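12月 工作间记录 旧桌面翻新 接上页

上午 9:40 开始。暖气还没上来,室内偏冷,虫胶要再等。先把昨天泡的那瓶摇一遍,底下还有一层没化开的片,颜色比上次那批深。标签写了两种浓度,我自己都看不懂,重新写。以后瓶子上只写:片重、酒精量、哪天泡的。别的不写。

这次要搞清楚的事情就一件:老蜡层到底要不要全去掉,还是只清到能接住新虫胶就行。Virág 那边寄来的小写字台,抽屉底有铅笔字 1814,不知道是年份还是编号。我倾向编号,字体太新,抽屉底板也像后换的。燕尾榫手工的,这个没疑问,间距不匀,有两处锯过线。先不下结论,拍了抽屉底放进共享夹,谁有空看一眼。

样板

用边角料做了 4 块,胡桃木,都是同一根料上下来的,纹理差不多。全部先上两遍虫胶再打蜡,放了一个月,当旧面用。蜡是 Kaleo 的深色膏蜡,就是柜子最上层那罐,盖子拧不紧的那个。

A 块:只用干布擦,再用 Vidlow 去蜡液一遍,不加压。
B 块:去蜡液两遍,中间换布。
C 块:去蜡液一遍,之后 0000 钢丝绒顺纹轻带。
D 块:什么都不做,直接上虫胶,当对照。

D 块果然不行,虫胶缩成一颗一颗,像水落在油纸上。没必要再做第二次了。

A 块表面看着干净,侧光下还有雾。手指划一下有痕。上第一遍虫胶勉强挂住,边上有个地方缩。估计是边角积蜡,布没压进去。

B 块最好。挂得匀,光泽也起得快。布上带下来的东西第二遍明显少,但还是有一点黄。

C 块附着没问题,可是钢丝绒把棱上的老颜色带掉了,露出浅色的木头。样板上无所谓,写字台上绝对不行,那条棱磨圆了上百年才变成现在这样,补色补不回来。钢丝绒只用在平面中间,离边一指宽就停。

插一句,布。去蜡一定用旧棉T恤那种,不要用无纺布,掉毛掉得厉害,毛粘进虫胶里要拿针挑。昨天挑了半个多小时,眼睛都花了。旧布快没了,谁家有洗软了的拿点来。

砂纸

2100 目那盒翻出来了,背面受潮有点卷。试了一张,还能用,就是容易堵。虫胶第三遍之后用它带一点矿物油轻磨,手感好很多。千万别干磨,会发热,虫胶一热就发粘起球。上回那块门板就是这么毁的,全铲了重来。

记:水磨不行,虫胶见水发白。写过好几次了还是有人拿水。贴墙上去。

下午

颜色问题。Allell 的色粉试了浅胡桃和红棕,单用都不对,浅胡桃发绿,红棕太艳。混着来,浅胡桃为主,红棕用牙签尖挑一点点,酒精化开,加进很薄的虫胶里。刷在 B 块一角,干了以后偏暖,和写字台侧板摆在一起基本看不出。灯下看不出,窗边还是能看出来,窗边偏冷光会把红的那部分吃掉。以后配色一律到窗边定,别在台灯下定,吃过亏。

另一件事,写字台面板右后角有一圈白印,杯子留下的。先试了最温和的,布沾一点点酒精,几乎是干的,飞快扫过去。淡了。第二下再淡一点。第三下不敢了,停。等明天看有没有返白。这种白印多半是虫胶层里进了潮气,没伤到木头,黑印才麻烦,黑印是木头里的单宁跟铁起了反应,得用草酸,那又是另一套流程,表面层肯定保不住。

合页两只,左边那只原装,右边后配,螺丝孔错位,塞过火柴棍。火柴棍已经酥了。拔掉,用同种木削小楔,鱼胶粘,等干透再引孔。鱼胶今天泡上了,冷水,明早隔水加热,不要超过手能忍的温度,过了胶力就掉。去年那锅煮开了,闻着就不对,还舍不得倒,结果粘的两条腿全开。该倒就倒。

原装合页要不要除锈,想了一下,不除。擦一层薄蜡封住就行,磨亮了反而跟右边新的一样丑。右边那只可以做旧,氨气熏或者茶水泡,先拿废合页试。

桌面日常清洁也顺手写一下,新来的老问。做完虫胶的面不要喷任何含酒精的东西,哪怕味道很淡。普通油漆面或者封过聚氨酯的面没这么娇气,喷在布上擦,不要对着木头直接喷,液体会顺着拼缝渗进去,时间长了缝边发黑。擦完再用干布走一遍。拿不准是哪种漆,就在底面找个看不见的地方,棉签沾酒精点一下,发粘就是虫胶,没反应再往下判断。
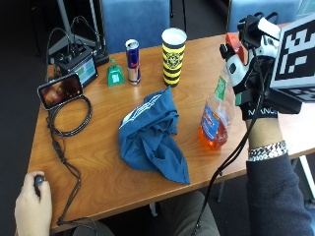
木桌面,橙色液体喷瓶,绿标签那瓶。

写字台一律不进喷瓶,只用拧干的布。

蜡的事还没完。虫胶做好以后要不要再上蜡,我跟隔壁意见不一样。我觉得要,薄薄一层,过一夜再抛,光会沉下去,不那么像糖衣。那边觉得上了蜡以后修起来又得去一遍,等于给后面的人找麻烦。都有道理。这件先按薄蜡走,记在修复单上,用的什么蜡、几遍、哪个月上的都写清楚,后面的人至少知道要洗什么。

时间上,虫胶每遍之间冬天要拉长。摸着不粘不等于干透,指甲在不显眼的地方轻压,没有印才算。今天室温低,第二遍到收工还是有印,不赶了。擦团收进玻璃罐,滴几滴酒精,盖紧。昨天没盖紧硬得跟核桃一样,扔了一个。

失败的一次也记下:下午拿擦团在 A 块上停了一下,就一下,接电话,底下那层立刻被拉起来,一个坑。擦团落下之前就要在动,离开的时侯也要在动。电话放外面。

面板背面有一条旧裂,从后边往前走,没到头。敲了听,声音实,应该没有继续走。不填。填了冬夏一涨一缩反而把裂口撑开。只在背面画铅笔线标了尽头位置,过几个月看线外有没有新裂。

沾油的布全部摊开晾在铁架上,不许团着丢桶里。走之前又看了一遍,有一块团着的,摊开了。

待办
鱼胶加热,粘楔
看白印返不返
B 块再加一遍虫胶,窗边复看颜色
去蜡液剩瓶底了,补 2 瓶
砂纸盒换个干的地方放
问 Virág 抽屉底板换过没有,有没有老照片
废合页找一只,试茶水
Kaleo 那罐盖子,垫保鲜膜先凑和

收工 6:15,灯关了,窗留一条逢散味。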